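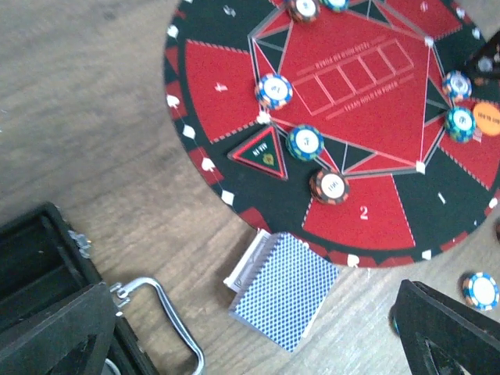 Pokertisch vorbereiten: Aufbau und Ausgabe der Spielmittel

Diese Anleitung richtet sich an alle Mitglieder des Spielkreises Ledora, die einen Texas-Hold'em-Abend ausrichten. Sie gilt ab August für sämtliche Räume des Vereins. Gespielt wird ohne Geldeinsatz.

Benötigtes Material

Runde Pokermatte mit nummerierten Plätzen
Chipkoffer
Dealer-Button
Kartendeck
Spielprotokoll

1. Matte auslegen

Wischen Sie die Tischplatte trocken ab und legen Sie die Matte flach auf. Wellen werden von der Mitte nach außen glattgestrichen. Neben der Matte muss ausreichend Platz für den Koffer bleiben; er gehört auf den Tisch, nicht auf einen Stuhl.

2. Plätze vergeben

Die Platznummern am Rand der Matte sind verbindlich. Sie werden vor Spielbeginn ausgelost und in das Protokoll eingetragen. Bei kleinen Runden bleiben einzelne Felder frei – die Spielenden sollten sich dennoch gleichmäßig um den Tisch verteilen.
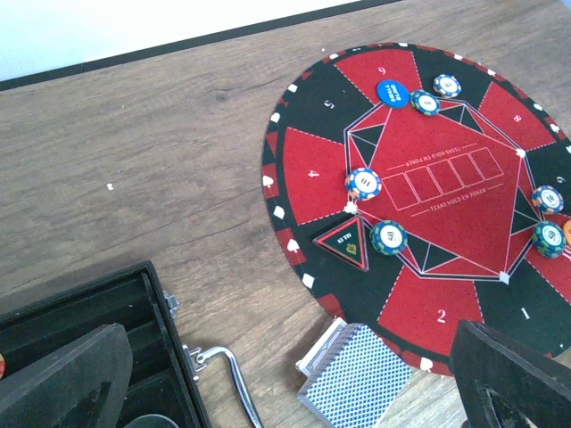 3. Chips ausgeben

Jede Person erhält Chips im Gesamtwert von 1.000 Punkten. Für lange Runden kann die Spielleitung den Startwert auf 2.000 Punkte erhöhen; dies ist vor der ersten Hand anzusagen. Die Chips werden nach Farben sortiert und offen vor dem jeweiligen Platz gestapelt. Nicht ausgegebene Chips verbleiben im Koffer.

4. Dealer-Button zuweisen

Jede Person zieht eine Karte. Wer die höchste Karte zieht, erhält den Button. Nach jeder Hand wandert er im Uhrzeigersinn einen Platz weiter.

5. Karten prüfen und austeilen

Prüfen Sie das Deck auf Vollständigkeit und sortieren Sie Karten mit Knicken oder Flecken aus. Ein unvollständiges Deck wird vollständig ersetzt. Nach dem Mischen hebt die Person rechts vom Button ab. Anschließend werden reihum 2 Karten je Person verdeckt ausgeteilt. Beim Geben ist die Karte so zu führen, dass nur die Rückseite zu den Mitspielenden zeigt. Die fünf Kartenfelder in der Mitte bleiben den Gemeinschaftskarten vorbehalten. 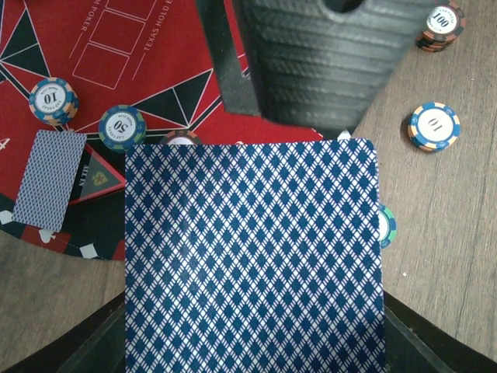
Spielkarten mit blau-weißem Rautenmuster auf der Rückseite

6. Abbau

Nach der letzten Hand werden die Chips gezählt und in den Koffer einsortiert. Fehlende Stücke sind im Protokoll zu vermerken. Die Matte wird gerollt und nicht gefaltet – Knickstellen lassen sich später kaum noch glätten.

Rückfragen zum Material beantwortet Arnulfo Mosquera, Spielkreis Ledora.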